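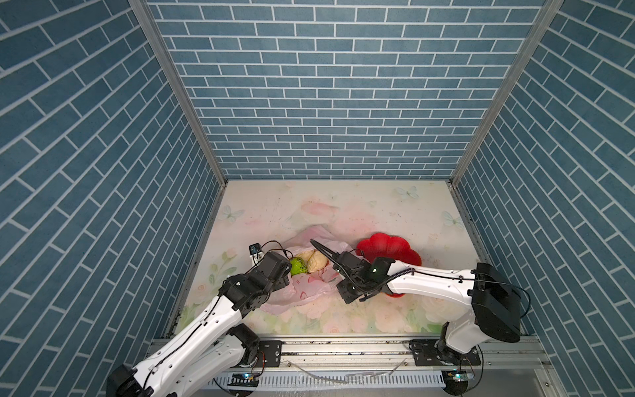

How to get your voice memos off an old phone

My aunt hums tunes into her phone while she does the dishes, and by last December she had 62 of them stuck on a handset that could barely hold a charge. If you're in the same boat, set aside an evening, put the kettle on and we'll get them moved over together (it's easier than it sounds!).

Step 1. Plug the phone in and let it charge to 100 percent. Old batteries love to quit halfway through a copy, and then you have to work out which files made it across.

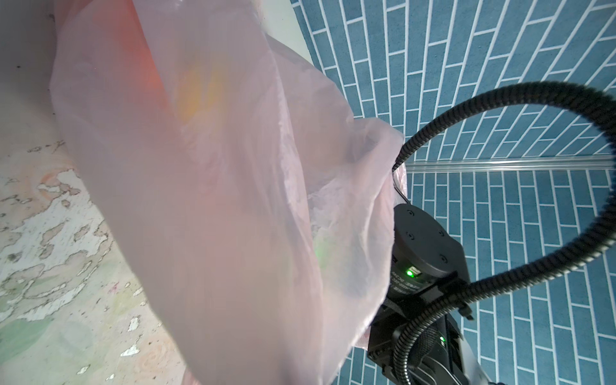 Step 2. Open the recorder app, hold your finger on any memo until the check boxes show up, and tap Select All. I use Bolger, but most recorder apps work much the same way. Then choose Share and save everything to one folder.

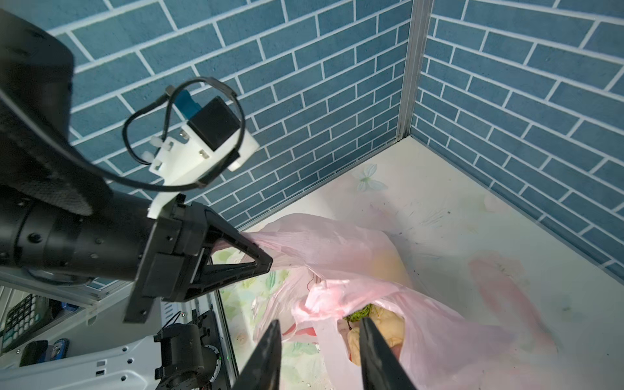

Step 3. Connect the phone to your computer and drag that folder onto the desktop. Play the first 2 memos and the last one all the way through before you delete anything, please!

Step 4. Rename the files while you still remember what they are. "New Recording 44" won't mean a thing to you next year, and I say that as somebody who has sat through a good many of them. 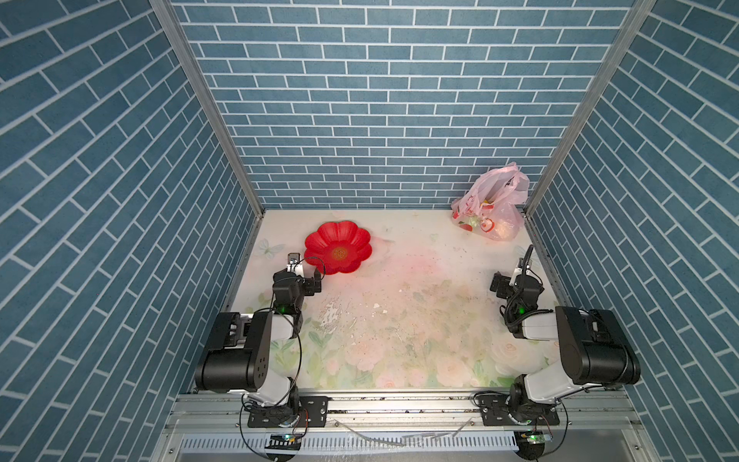
Blue brick walls and a pale floral mat

Questions go in the comments, and Elsie Rewi or I will get back to you.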